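6 min read

3.2 Collecting the demonstrations

Claims about the value of simulated demonstrations tend to outrun the evidence, and we began with low expectations. The Nenell set was gathered entirely in simulation between March and October. It holds 3573 episodes of small-part sorting, in which a yellow arm mounted on a table works beside a gray tray with three compartments. Loose items lie nearby, among them a red block and a flat orange tile.

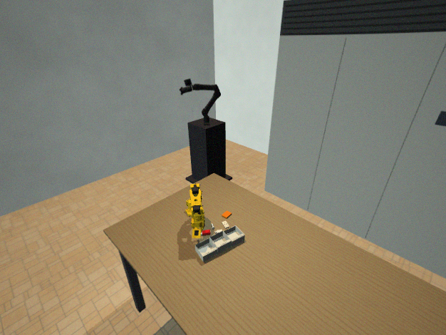

Each episode was scripted by Cropper, our scene generator, and then replayed with noise added to the starting poses. We doubt that this noise buys much. The planner behind the scripts favors a small family of approach paths, and a learner trained on them may simply copy the planner's habits. When we sampled 300 episodes and compared the paths by hand, over 20 were close to duplicates of another episode in the sample. Earlier reports on the Prerness set give an episode total and stop there – a total says little about how varied the examples are.

Labels are a second worry. An episode is marked a success if the part ends up inside the target bin, whatever happened on the way. A part that slips and falls into the right place counts the same as one that was carried there. We kept this rule so that our results could be set beside those of Drindance, but we do not defend it.

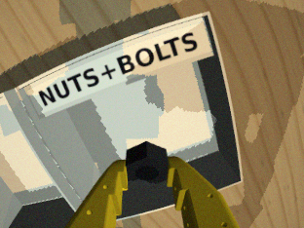
Figure 3. Wrist-level view from a simulated episode: a black hexagonal part held between the fingertips over the bin marked NUTS+BOLTS.

Grasps on dark parts deserve special caution. Shadows inside the bin are rendered with hard, blocky edges, and we have no test that separates a policy that has learned the shape of a part from one that has learned its shadow. Section 4 reports scores with and without shadows for this reason.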